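The Second Life of the Company Lunch

Urnley has one main street, a rail spur and a cannery that closed before most of its 2721 residents were old enough to work there. It also has a lunch room that serves hot food to anyone with a job in town, whoever the employer is.

The room belongs to Claeys, a maker of hinges and door hardware. For years it fed only its own people. Then two shifts became one, and the kitchen was cooking for half the seats. Closing it was the obvious choice. Milan Van Damme, who runs the plant, opened it up instead.

"We had a good cook and a paid-off oven," he said. "I asked the shop next door if they wanted in."

The shop next door was Sallura, which sews seat covers. It signed up for a trial that was due to end in October and never left. Today 13 employers pay into the kitchen, most of them with fewer than eight workers. Each pays by the meal. Workers put in a smaller share, taken out of their checks.

The cook is Rajkumari Kushwaha. She came to Claeys from a hospital kitchen, where the menu ran on a fixed cycle and changes took months to approve. In Urnley she writes the menu herself, a week at a time, after she sees what the produce truck has. On most days she sends out around 100 plates. Lentils and rice are always on. So is a soup. The rest depends on prices, and lately that has meant a lot of cabbage and very little beef.

She buys dry goods through Clurko, a regional wholesaler, and pays on delivery. Credit got the old kitchen into trouble and she does not want to repeat it.

The hard part has been time. A seat cover shop can stop at noon. A print shop in the middle of a run cannot. Kushwaha first tried two sittings, then gave up and kept the line open from eleven to two. Food that holds well won out over food that doesn't. Fried fish was dropped. Stews stayed.

Seating was another matter. Crews sat with their own crews for most of the first year, and Van Damme left it alone. It changed when the long tables were swapped for smaller ones, a purchase made only because the old ones had cracked.

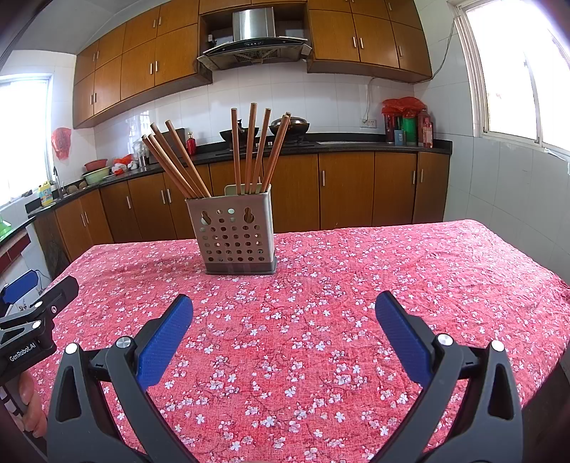

Chopsticks in their holder on a flowered cloth.
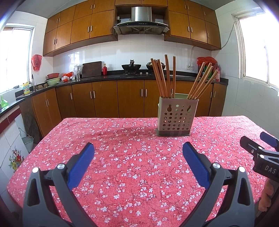 Other towns have called to ask how the billing works. Van Damme sends them the same two-page agreement the employers sign. It covers the price of a meal, the notice needed to drop out, and who pays when the dishwasher fails. The last item was added after the dishwasher failed.

He doubts the plan would work in a bigger place, where people can walk to a dozen restaurants. In Urnley the other options are a gas station and whatever is in the truck.

Kushwaha would like to add a breakfast. She has worked out the cost of oatmeal, eggs and coffee, and two of the employers have agreed to pay for a test. The others want to see the numbers first.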